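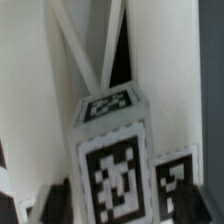 *Frosted white plastic block with a black-and-white marker printed on the top face.*

## Claswood Mill Papers: progress report to the Premham Fund, second period

This report covers the work from the end of the first period through March. The grant pays for the cataloging and basic conservation of the business papers left by the Claswood paper mill, which closed with most of its office still in place. The papers are held in two rooms on the upper floor of the former pay office.

### Cataloging

The survey in the first period set the size of the collection at 1490 items, counting each ledger, bundle or loose plan as one. At the end of March, 1046 of these had a full catalog entry. The wage books and the order books are finished. Correspondence is slower. The letters were filed by customer until the mill changed hands, and after that by date, and a good many of the later ones were put back in the wrong bundle. We're keeping the bundles as we found them and noting the correct date in the entry.

All entries go into Gramo, the catalog software named in our application. It has done what we need. The one problem was with accented names on the outgoing letters to overseas buyers, which came through garbled when we moved the first batch from the spreadsheet. Those entries were corrected by hand and the later batches have been clean.

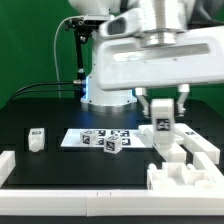 The plans and drawings haven't been started. They are rolled, some very tightly, and need to be relaxed before anyone can read the titles. We'd expected to begin on them in this period but chose to finish the order books first, as two outside researchers had asked to use them.

### Conservation

Balogun took in 34 volumes for repair. Most had loose boards or broken sewing, and a few had old mold damage along the spine. The work is being done in two batches. The first is back on the shelf and we're happy with it: the new spines are plain cloth, the original labels have been kept, and the volumes open flat enough to be read on a cradle. The second batch is due early in the next period.

The north room still gets damp along the outside wall. The gutter was cleared and a cracked section replaced, and readings have come down since, but they're still higher than we want at night. For now the shelves on that side are empty and everything has been moved to the south room. It is crowded - staff have to shift boxes to reach the lower shelves - and it adds time to every job.

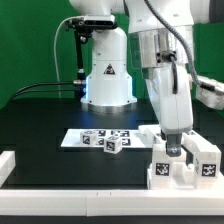 **Štefánia Vondráček**

### Public use

The reading table opened in the middle of the period, by appointment. The requests so far have been mainly from families looking for a relative in the wage books, with a smaller number about the buildings. The wage books give a name, a department and a weekly rate, and rarely anything else, so we now tell people this when they book. It has saved a few long drives.

A talk on the order books was given at the town library. A second, on the mill's watermarks, was postponed when the hall's heating failed and hasn't been rebooked yet.

### Budget

Spending is under budget on staff time and over on boxes. The box price went up between the quote and the order, and we also needed a larger size for the oversize ledgers, which the survey had measured without their straps and clasps.

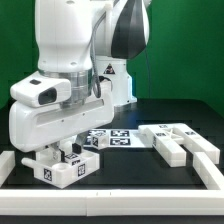 We would like to move part of the staff underspend to cover this and to buy one dehumidifier for the north room. A revised budget sheet is attached with both lines marked. No increase in the total is requested.

### Next period

- Finish the correspondence bundles
- Begin relaxing and listing the plans
- Receive the second batch from Balogun and update the location list
- Rebook the watermark talk
- Decide whether the north room can be used again before winter

If the room stays damp we'll have to look for off-site storage for the plans, and would want to talk to the Fund before signing anything.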